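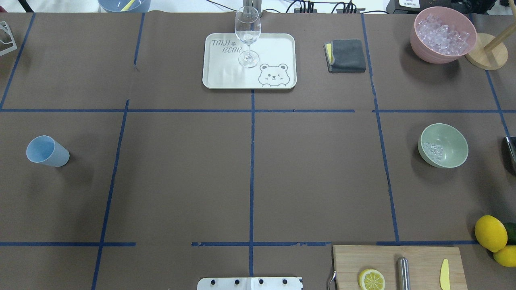 Serving Table Safety Check, with Comments
Kedthorpe Hall, side room
Last updated: May

Checked by: Maiara Vieira
Table in use for: Pruitt family supper, cold drinks and snacks station
Marks used: OK / FIX / WATCH

I love doing this check. Ten minutes with a clipboard before people come in, and the whole evening goes more smoothly! Please add your own comments under mine if you set up after me, and put your initials next to them.

TABLE AND COVERING

1. Table stands level, no rocking when you lean on a corner. OK
Comment: Leaned on every corner, hard. Solid as anything. Whoever tightened the legs after the last supper, thank you.

2. Covering lies flat with no loose edge where people walk or reach. WATCH
Comment: I'm a big fan of the brown paper. It soaks up drips and rolls up at the end with all the crumbs inside. It does have a few creases, and a curled edge where it stops short and the white tabletop shows. A sleeve could catch on that. Smooth it down and run a strip of tape along it before the doors open.

3. Tape is stuck down along its whole length. FIX
Comment: The blue painter's tape grid is such a good idea. Every item gets a square, and you can tell right away when something has wandered. But the strips have gaps and torn ends, and there are little wrinkles here and there. Press the ends down with your thumb. If an end won't stay put, cut a fresh piece and lay it over the top. Don't pull the old strip up or the paper will come with it (ask me how I know).

4. No cords, hooks or bag straps hanging over the table edge. WATCH

GLASSWARE

5. Glasses free of chips and cracks. OK
Comment: Ran a fingertip around the foot first and then held the bowl of the glass up to the window. Lovely and clear. Do the rim by eye only, please, never by finger.

6. Stemmed glasses stand on a tray with a raised rim, well in from the table edge. WATCH
Comment: The wine glass is on the white TAIJI BEAR tray, which makes me smile every single time I get it out. There's a winking bear in one corner! The raised rim is just right for stopping a foot from sliding off. My only worry is that the glass stands toward the back of the tray, so people will be reaching over things to get to it. Move it to the middle once the rest of the tray is filled.

7. Tray carried empty or with a second person walking ahead. OK
Comment: Went over this with both helpers. A stemmed glass goes over at the smallest bump, so glasses travel by hand and the tray travels by itself.

8. Broken glass kit within reach (brush, pan, thick gloves, cardboard box). FIX
Comment: Brush, pan and box are under the sink. Only one glove in there. We need the pair. Budumine stocks the long-cuff kind and I've put them on the order.

ICE AND COLD ITEMS

9. Ice bowl is not filled above the rim. WATCH
Comment: The big pink bowl looks terrific full of ice, and full it is, almost to the brim. Nothing over the top, so it passes, but the first eager scoop could send a cube across the floor. I'd take two scoops out before guests arrive and keep them in the freezer for the refill.

10. Ice bowl kept clear of the table corner. FIX
Comment: It's up in the corner right now. A full bowl of ice is heavier than it looks and that's where kids cut past. Shift it one square in. That is exactly what the grid is good for.

11. Scoop or tongs out for the ice, no bare hands and no drinking glasses used as scoops. FIX
Comment: Tongs are in the Sumitari drawer set, second drawer down. Glass and ice in the same bowl is the one thing on this page I'll get bossy about. If a glass ever breaks near the ice, the whole bowl gets tossed, no picking through it.

12. Dry cloth within arm's reach of the ice. OK
Comment: The dark gray one with the yellow inside is folded up beautifully between the tray and the ice. Please keep it for the table and floor, and use a dish towel for glasses.

BOWLS AND UTENSILS

13. Plastic bowls free of cracks and rough edges. OK
Comment: Checked both blue ones inside and out. These have been through the dishwasher 106 times if they've been through it once, and they still look great.

14. Every bowl sits fully on one surface. FIX
Comment: The small blue bowl is partly on the bare table and partly over the edge of the paper. A bowl that straddles an edge can tip when somebody reaches in. Slide it over so it's all on the paper. Easiest fix on the list!

15. Forks are stored so nobody gets poked and nobody touches the eating end. FIX
Comment: The yellow fork is in the small bowl with its tines pointing up. Flip it so the handle is what people grab. Same goes for any others you add.
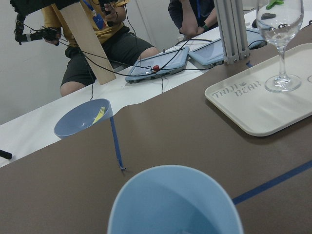
FLOOR AND WALKWAYS

16. Floor dry on all sides of the table. OK
Comment: Dry at 4:30. Look again as soon as the first drinks are poured, and then each time you top up the ice.

17. Clear path from kitchen door to table. OK
Comment: Plenty of room for two people to pass with full hands. The stacked chairs have gone back to the main hall and the difference is wonderful.

18. Mat at kitchen door lies flat. WATCH
Comment: One corner keeps lifting. I turned it around and that helped.

19. Trash can has a lid and stands away from the food. OK

STILL TO DO BEFORE DOORS OPEN

Items 3, 8, 10, 11, 14 and 15. All quick except the gloves. If the new pair hasn't come, use the oven mitts from the top shelf and hang on to the cardboard box.

Signed: M. Vieira
Second check: ____________

Questions about this checklist? Leave a note at the Kedthorpe Hall kitchen office. © Kedthorpe Hall. Back to top

This site uses cookies to remember your settings. Accept / Manage choices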